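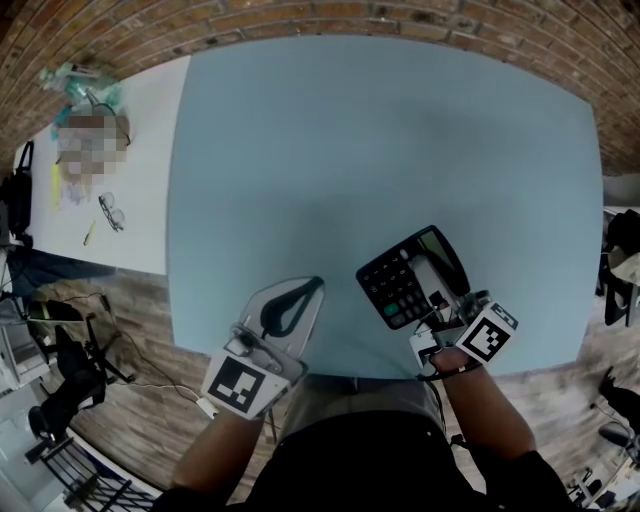 Skonunia Detention Register: frequently asked questions

What does the register record?
It lists people held without charge or trial under administrative orders in Skonunia district. Each entry gives the date of arrest, the holding facility, the length of the current order and the number of renewals. The register holds 2647 entries, of which 1063 concern orders renewed at least once.

What is an administrative order?
An order signed by the district authority that allows a person to be held for a fixed period without charge. It can be renewed before it expires. The evidence is usually withheld from the detainee and the lawyer.

Who maintains it?
The Ballero Legal Aid Office. Court papers are supplied by the Pawłowska Archive under a standing agreement.

How is an entry verified?
Two independent sources are required, one of which must be a document: an order, a hearing notice or a prison receipt. Reports with a single source are kept in a separate file and do not appear in the totals.

Are hunger strikes included?
Yes. The start date is taken from the detainee's written notice to the prison or, if there was none, from the lawyer's first visit. Refusal of single meals is not recorded as a strike. Medical details are published only with written consent.

Why does the total for Skoltesen prison differ from the official one?
The prison reports 300 administrative detainees. The register shows 455. The official count leaves out people on transfer and those in the hospital wing.

Can a name be removed?
The detainee, or a relative with written authority, may ask for this at any time. The name is replaced by a case number. The remaining fields are kept.

How do I report an arrest?
Use the form on the Contact page. Give the full name, year of birth, place of arrest and the name of any lawyer. Do not send original documents.

How often is the data updated?
Monthly, except in July, when the annual check is carried out.

Page last revised: 5th April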